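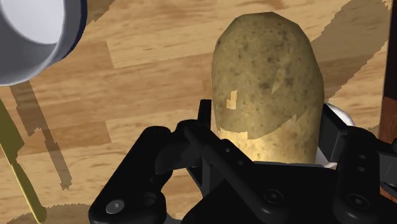
Yamuna Reddy wants to know if anyone has compared the two-finger Sokatent and the Treredier in sim, on lumpy stuff. Same arm, same controller. My potato grasps go fine on one and slide on the other, friction set to 2 on both. Is it the fingers or my contact settings??

Mylene Espiritu
Contact settings probably. Potato mesh is pretty low poly, flat facets, so curved fingers land on edges. Swap in a smoother collision mesh and run both again, at least 300 grasps each. Did mine over a Saturday. Gap between the two mostly went away, Treredier still a bit better on teh big ones

Jayson Mangubat
just use suction

Mark Anthony Cabrera
Check solver substeps too. I was on 1, went to 4, slipping stopped. Slower tho. Also dont trust the wrist cam for scoring, fingers block to much. Log object height instead.

Last updated: April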